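20 July 2022

I have a theory that you can tell everything about a household from the kitchen table at the end of a long afternoon, and mine says we snack too much. Since we moved to Skelterport in June the table has been desk, counter and dumping ground all at once, and I finally got fed up and gave myself 20 minutes a day to deal with it. Set a timer, start with the food, leave the washing up gear till last.

The food is the annoying bit! Rice gets everywhere. Peanuts roll off and hide. I used to chase each grain with a cloth and mostly pushed them onto the floor, so now I keep a big round tray on the table and let the dry stuff land in that.
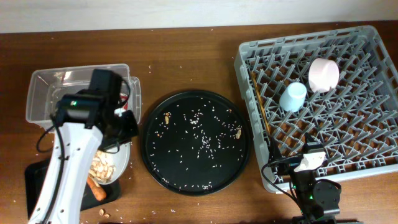 Do you need a special tray for this? Any tray with a raised lip will do, and mine gets used for toast and tea the rest of the week.

My friend Chutima Ratanaporn got me onto the tray thing. She does hers in 2 rounds – food you'd still eat goes back in a bowl or the fridge, and everything else gets tipped into the trash in one go. I was skeptical (I'm skeptical of anything with "rounds" in it) but I've stuck with it for weeks now, and a carrot no longer spends the night next to the salt.

Then it's sponge time.
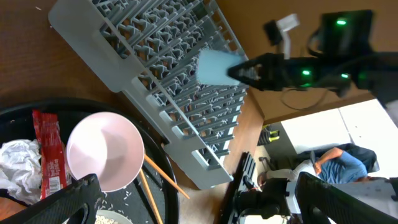

I'm fussy about the dish rack, I'll admit. The slots collect gunk down at the bottom where the plates sit, and if you leave it too long you'll be in there with an old toothbrush. A quick once-over with a soapy sponge every couple of days keeps it decent. Bowls go in last, tipped forward so the water runs off.

Wrappers and used napkins are my real weakness. I put them down "for a second" and there they stay until dinner.

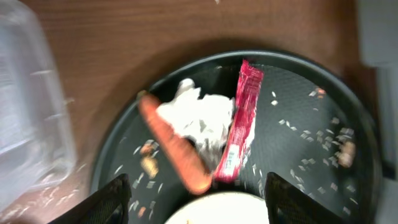
What about the crumbs that stick? Let them dry out completely, tap the tray over the trash can, and then wipe it with a damp cloth.

Next up is the drawer under the microwave, which has 60 soy sauce packets in it and one birthday candle. Wish me luck.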